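Section 6: Setting Up Your Match Day Alerts

Welcome to the part of the Toria Terrace guide that most supporters skip, right up until their phone announces a goal in the middle of a wedding speech. Revised 4/7/19.

Before you start, you'll need a Toria account, a confirmed e-mail address and a club. If you follow 2 clubs, the app will let you, though your friends may not.

1. Open the Toria app and tap Alerts.

2. Tap Add Club and start typing. There are 306 clubs in the list, and the search does not understand nicknames, least of all the rude ones.

3. Choose your alert types. Goals, Cards and Full Time are on from the start. Transfer Rumors is off, and we suggest you leave it there until December has passed.

4. Set Delay. If you watch on a stream, try 20 seconds. Otherwise the phone will cheer before the striker has kicked anything.

Note: Delay applies to every club on your account. You can't have one speed for joy and another for your rivals.

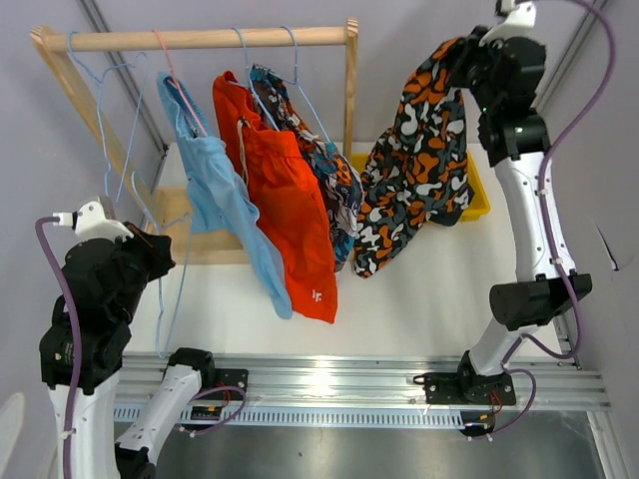 5. Tap Quiet Hours and pick a start and end time. Alerts held during Quiet Hours arrive together when the period ends, so a 6-goal defeat will be waiting for you at breakfast.

6. Tap Save. Leaving the page without saving puts everything back the way it was.

Caution: Fan Forum replies are a separate switch, found under Forum > Replies. Turn it on after posting an opinion about your manager and the battery will suffer. So might you.

If alerts don't arrive

Check that your phone allows notifications from Toria. Then sign out and back in. Owners of the Sternance watch should also pair it again from the Devices page, with the watch awake and close to the phone.

For the Wirilano widget, see Section 7. Muting a single player is not possible at this time, and yes, we have read your letters.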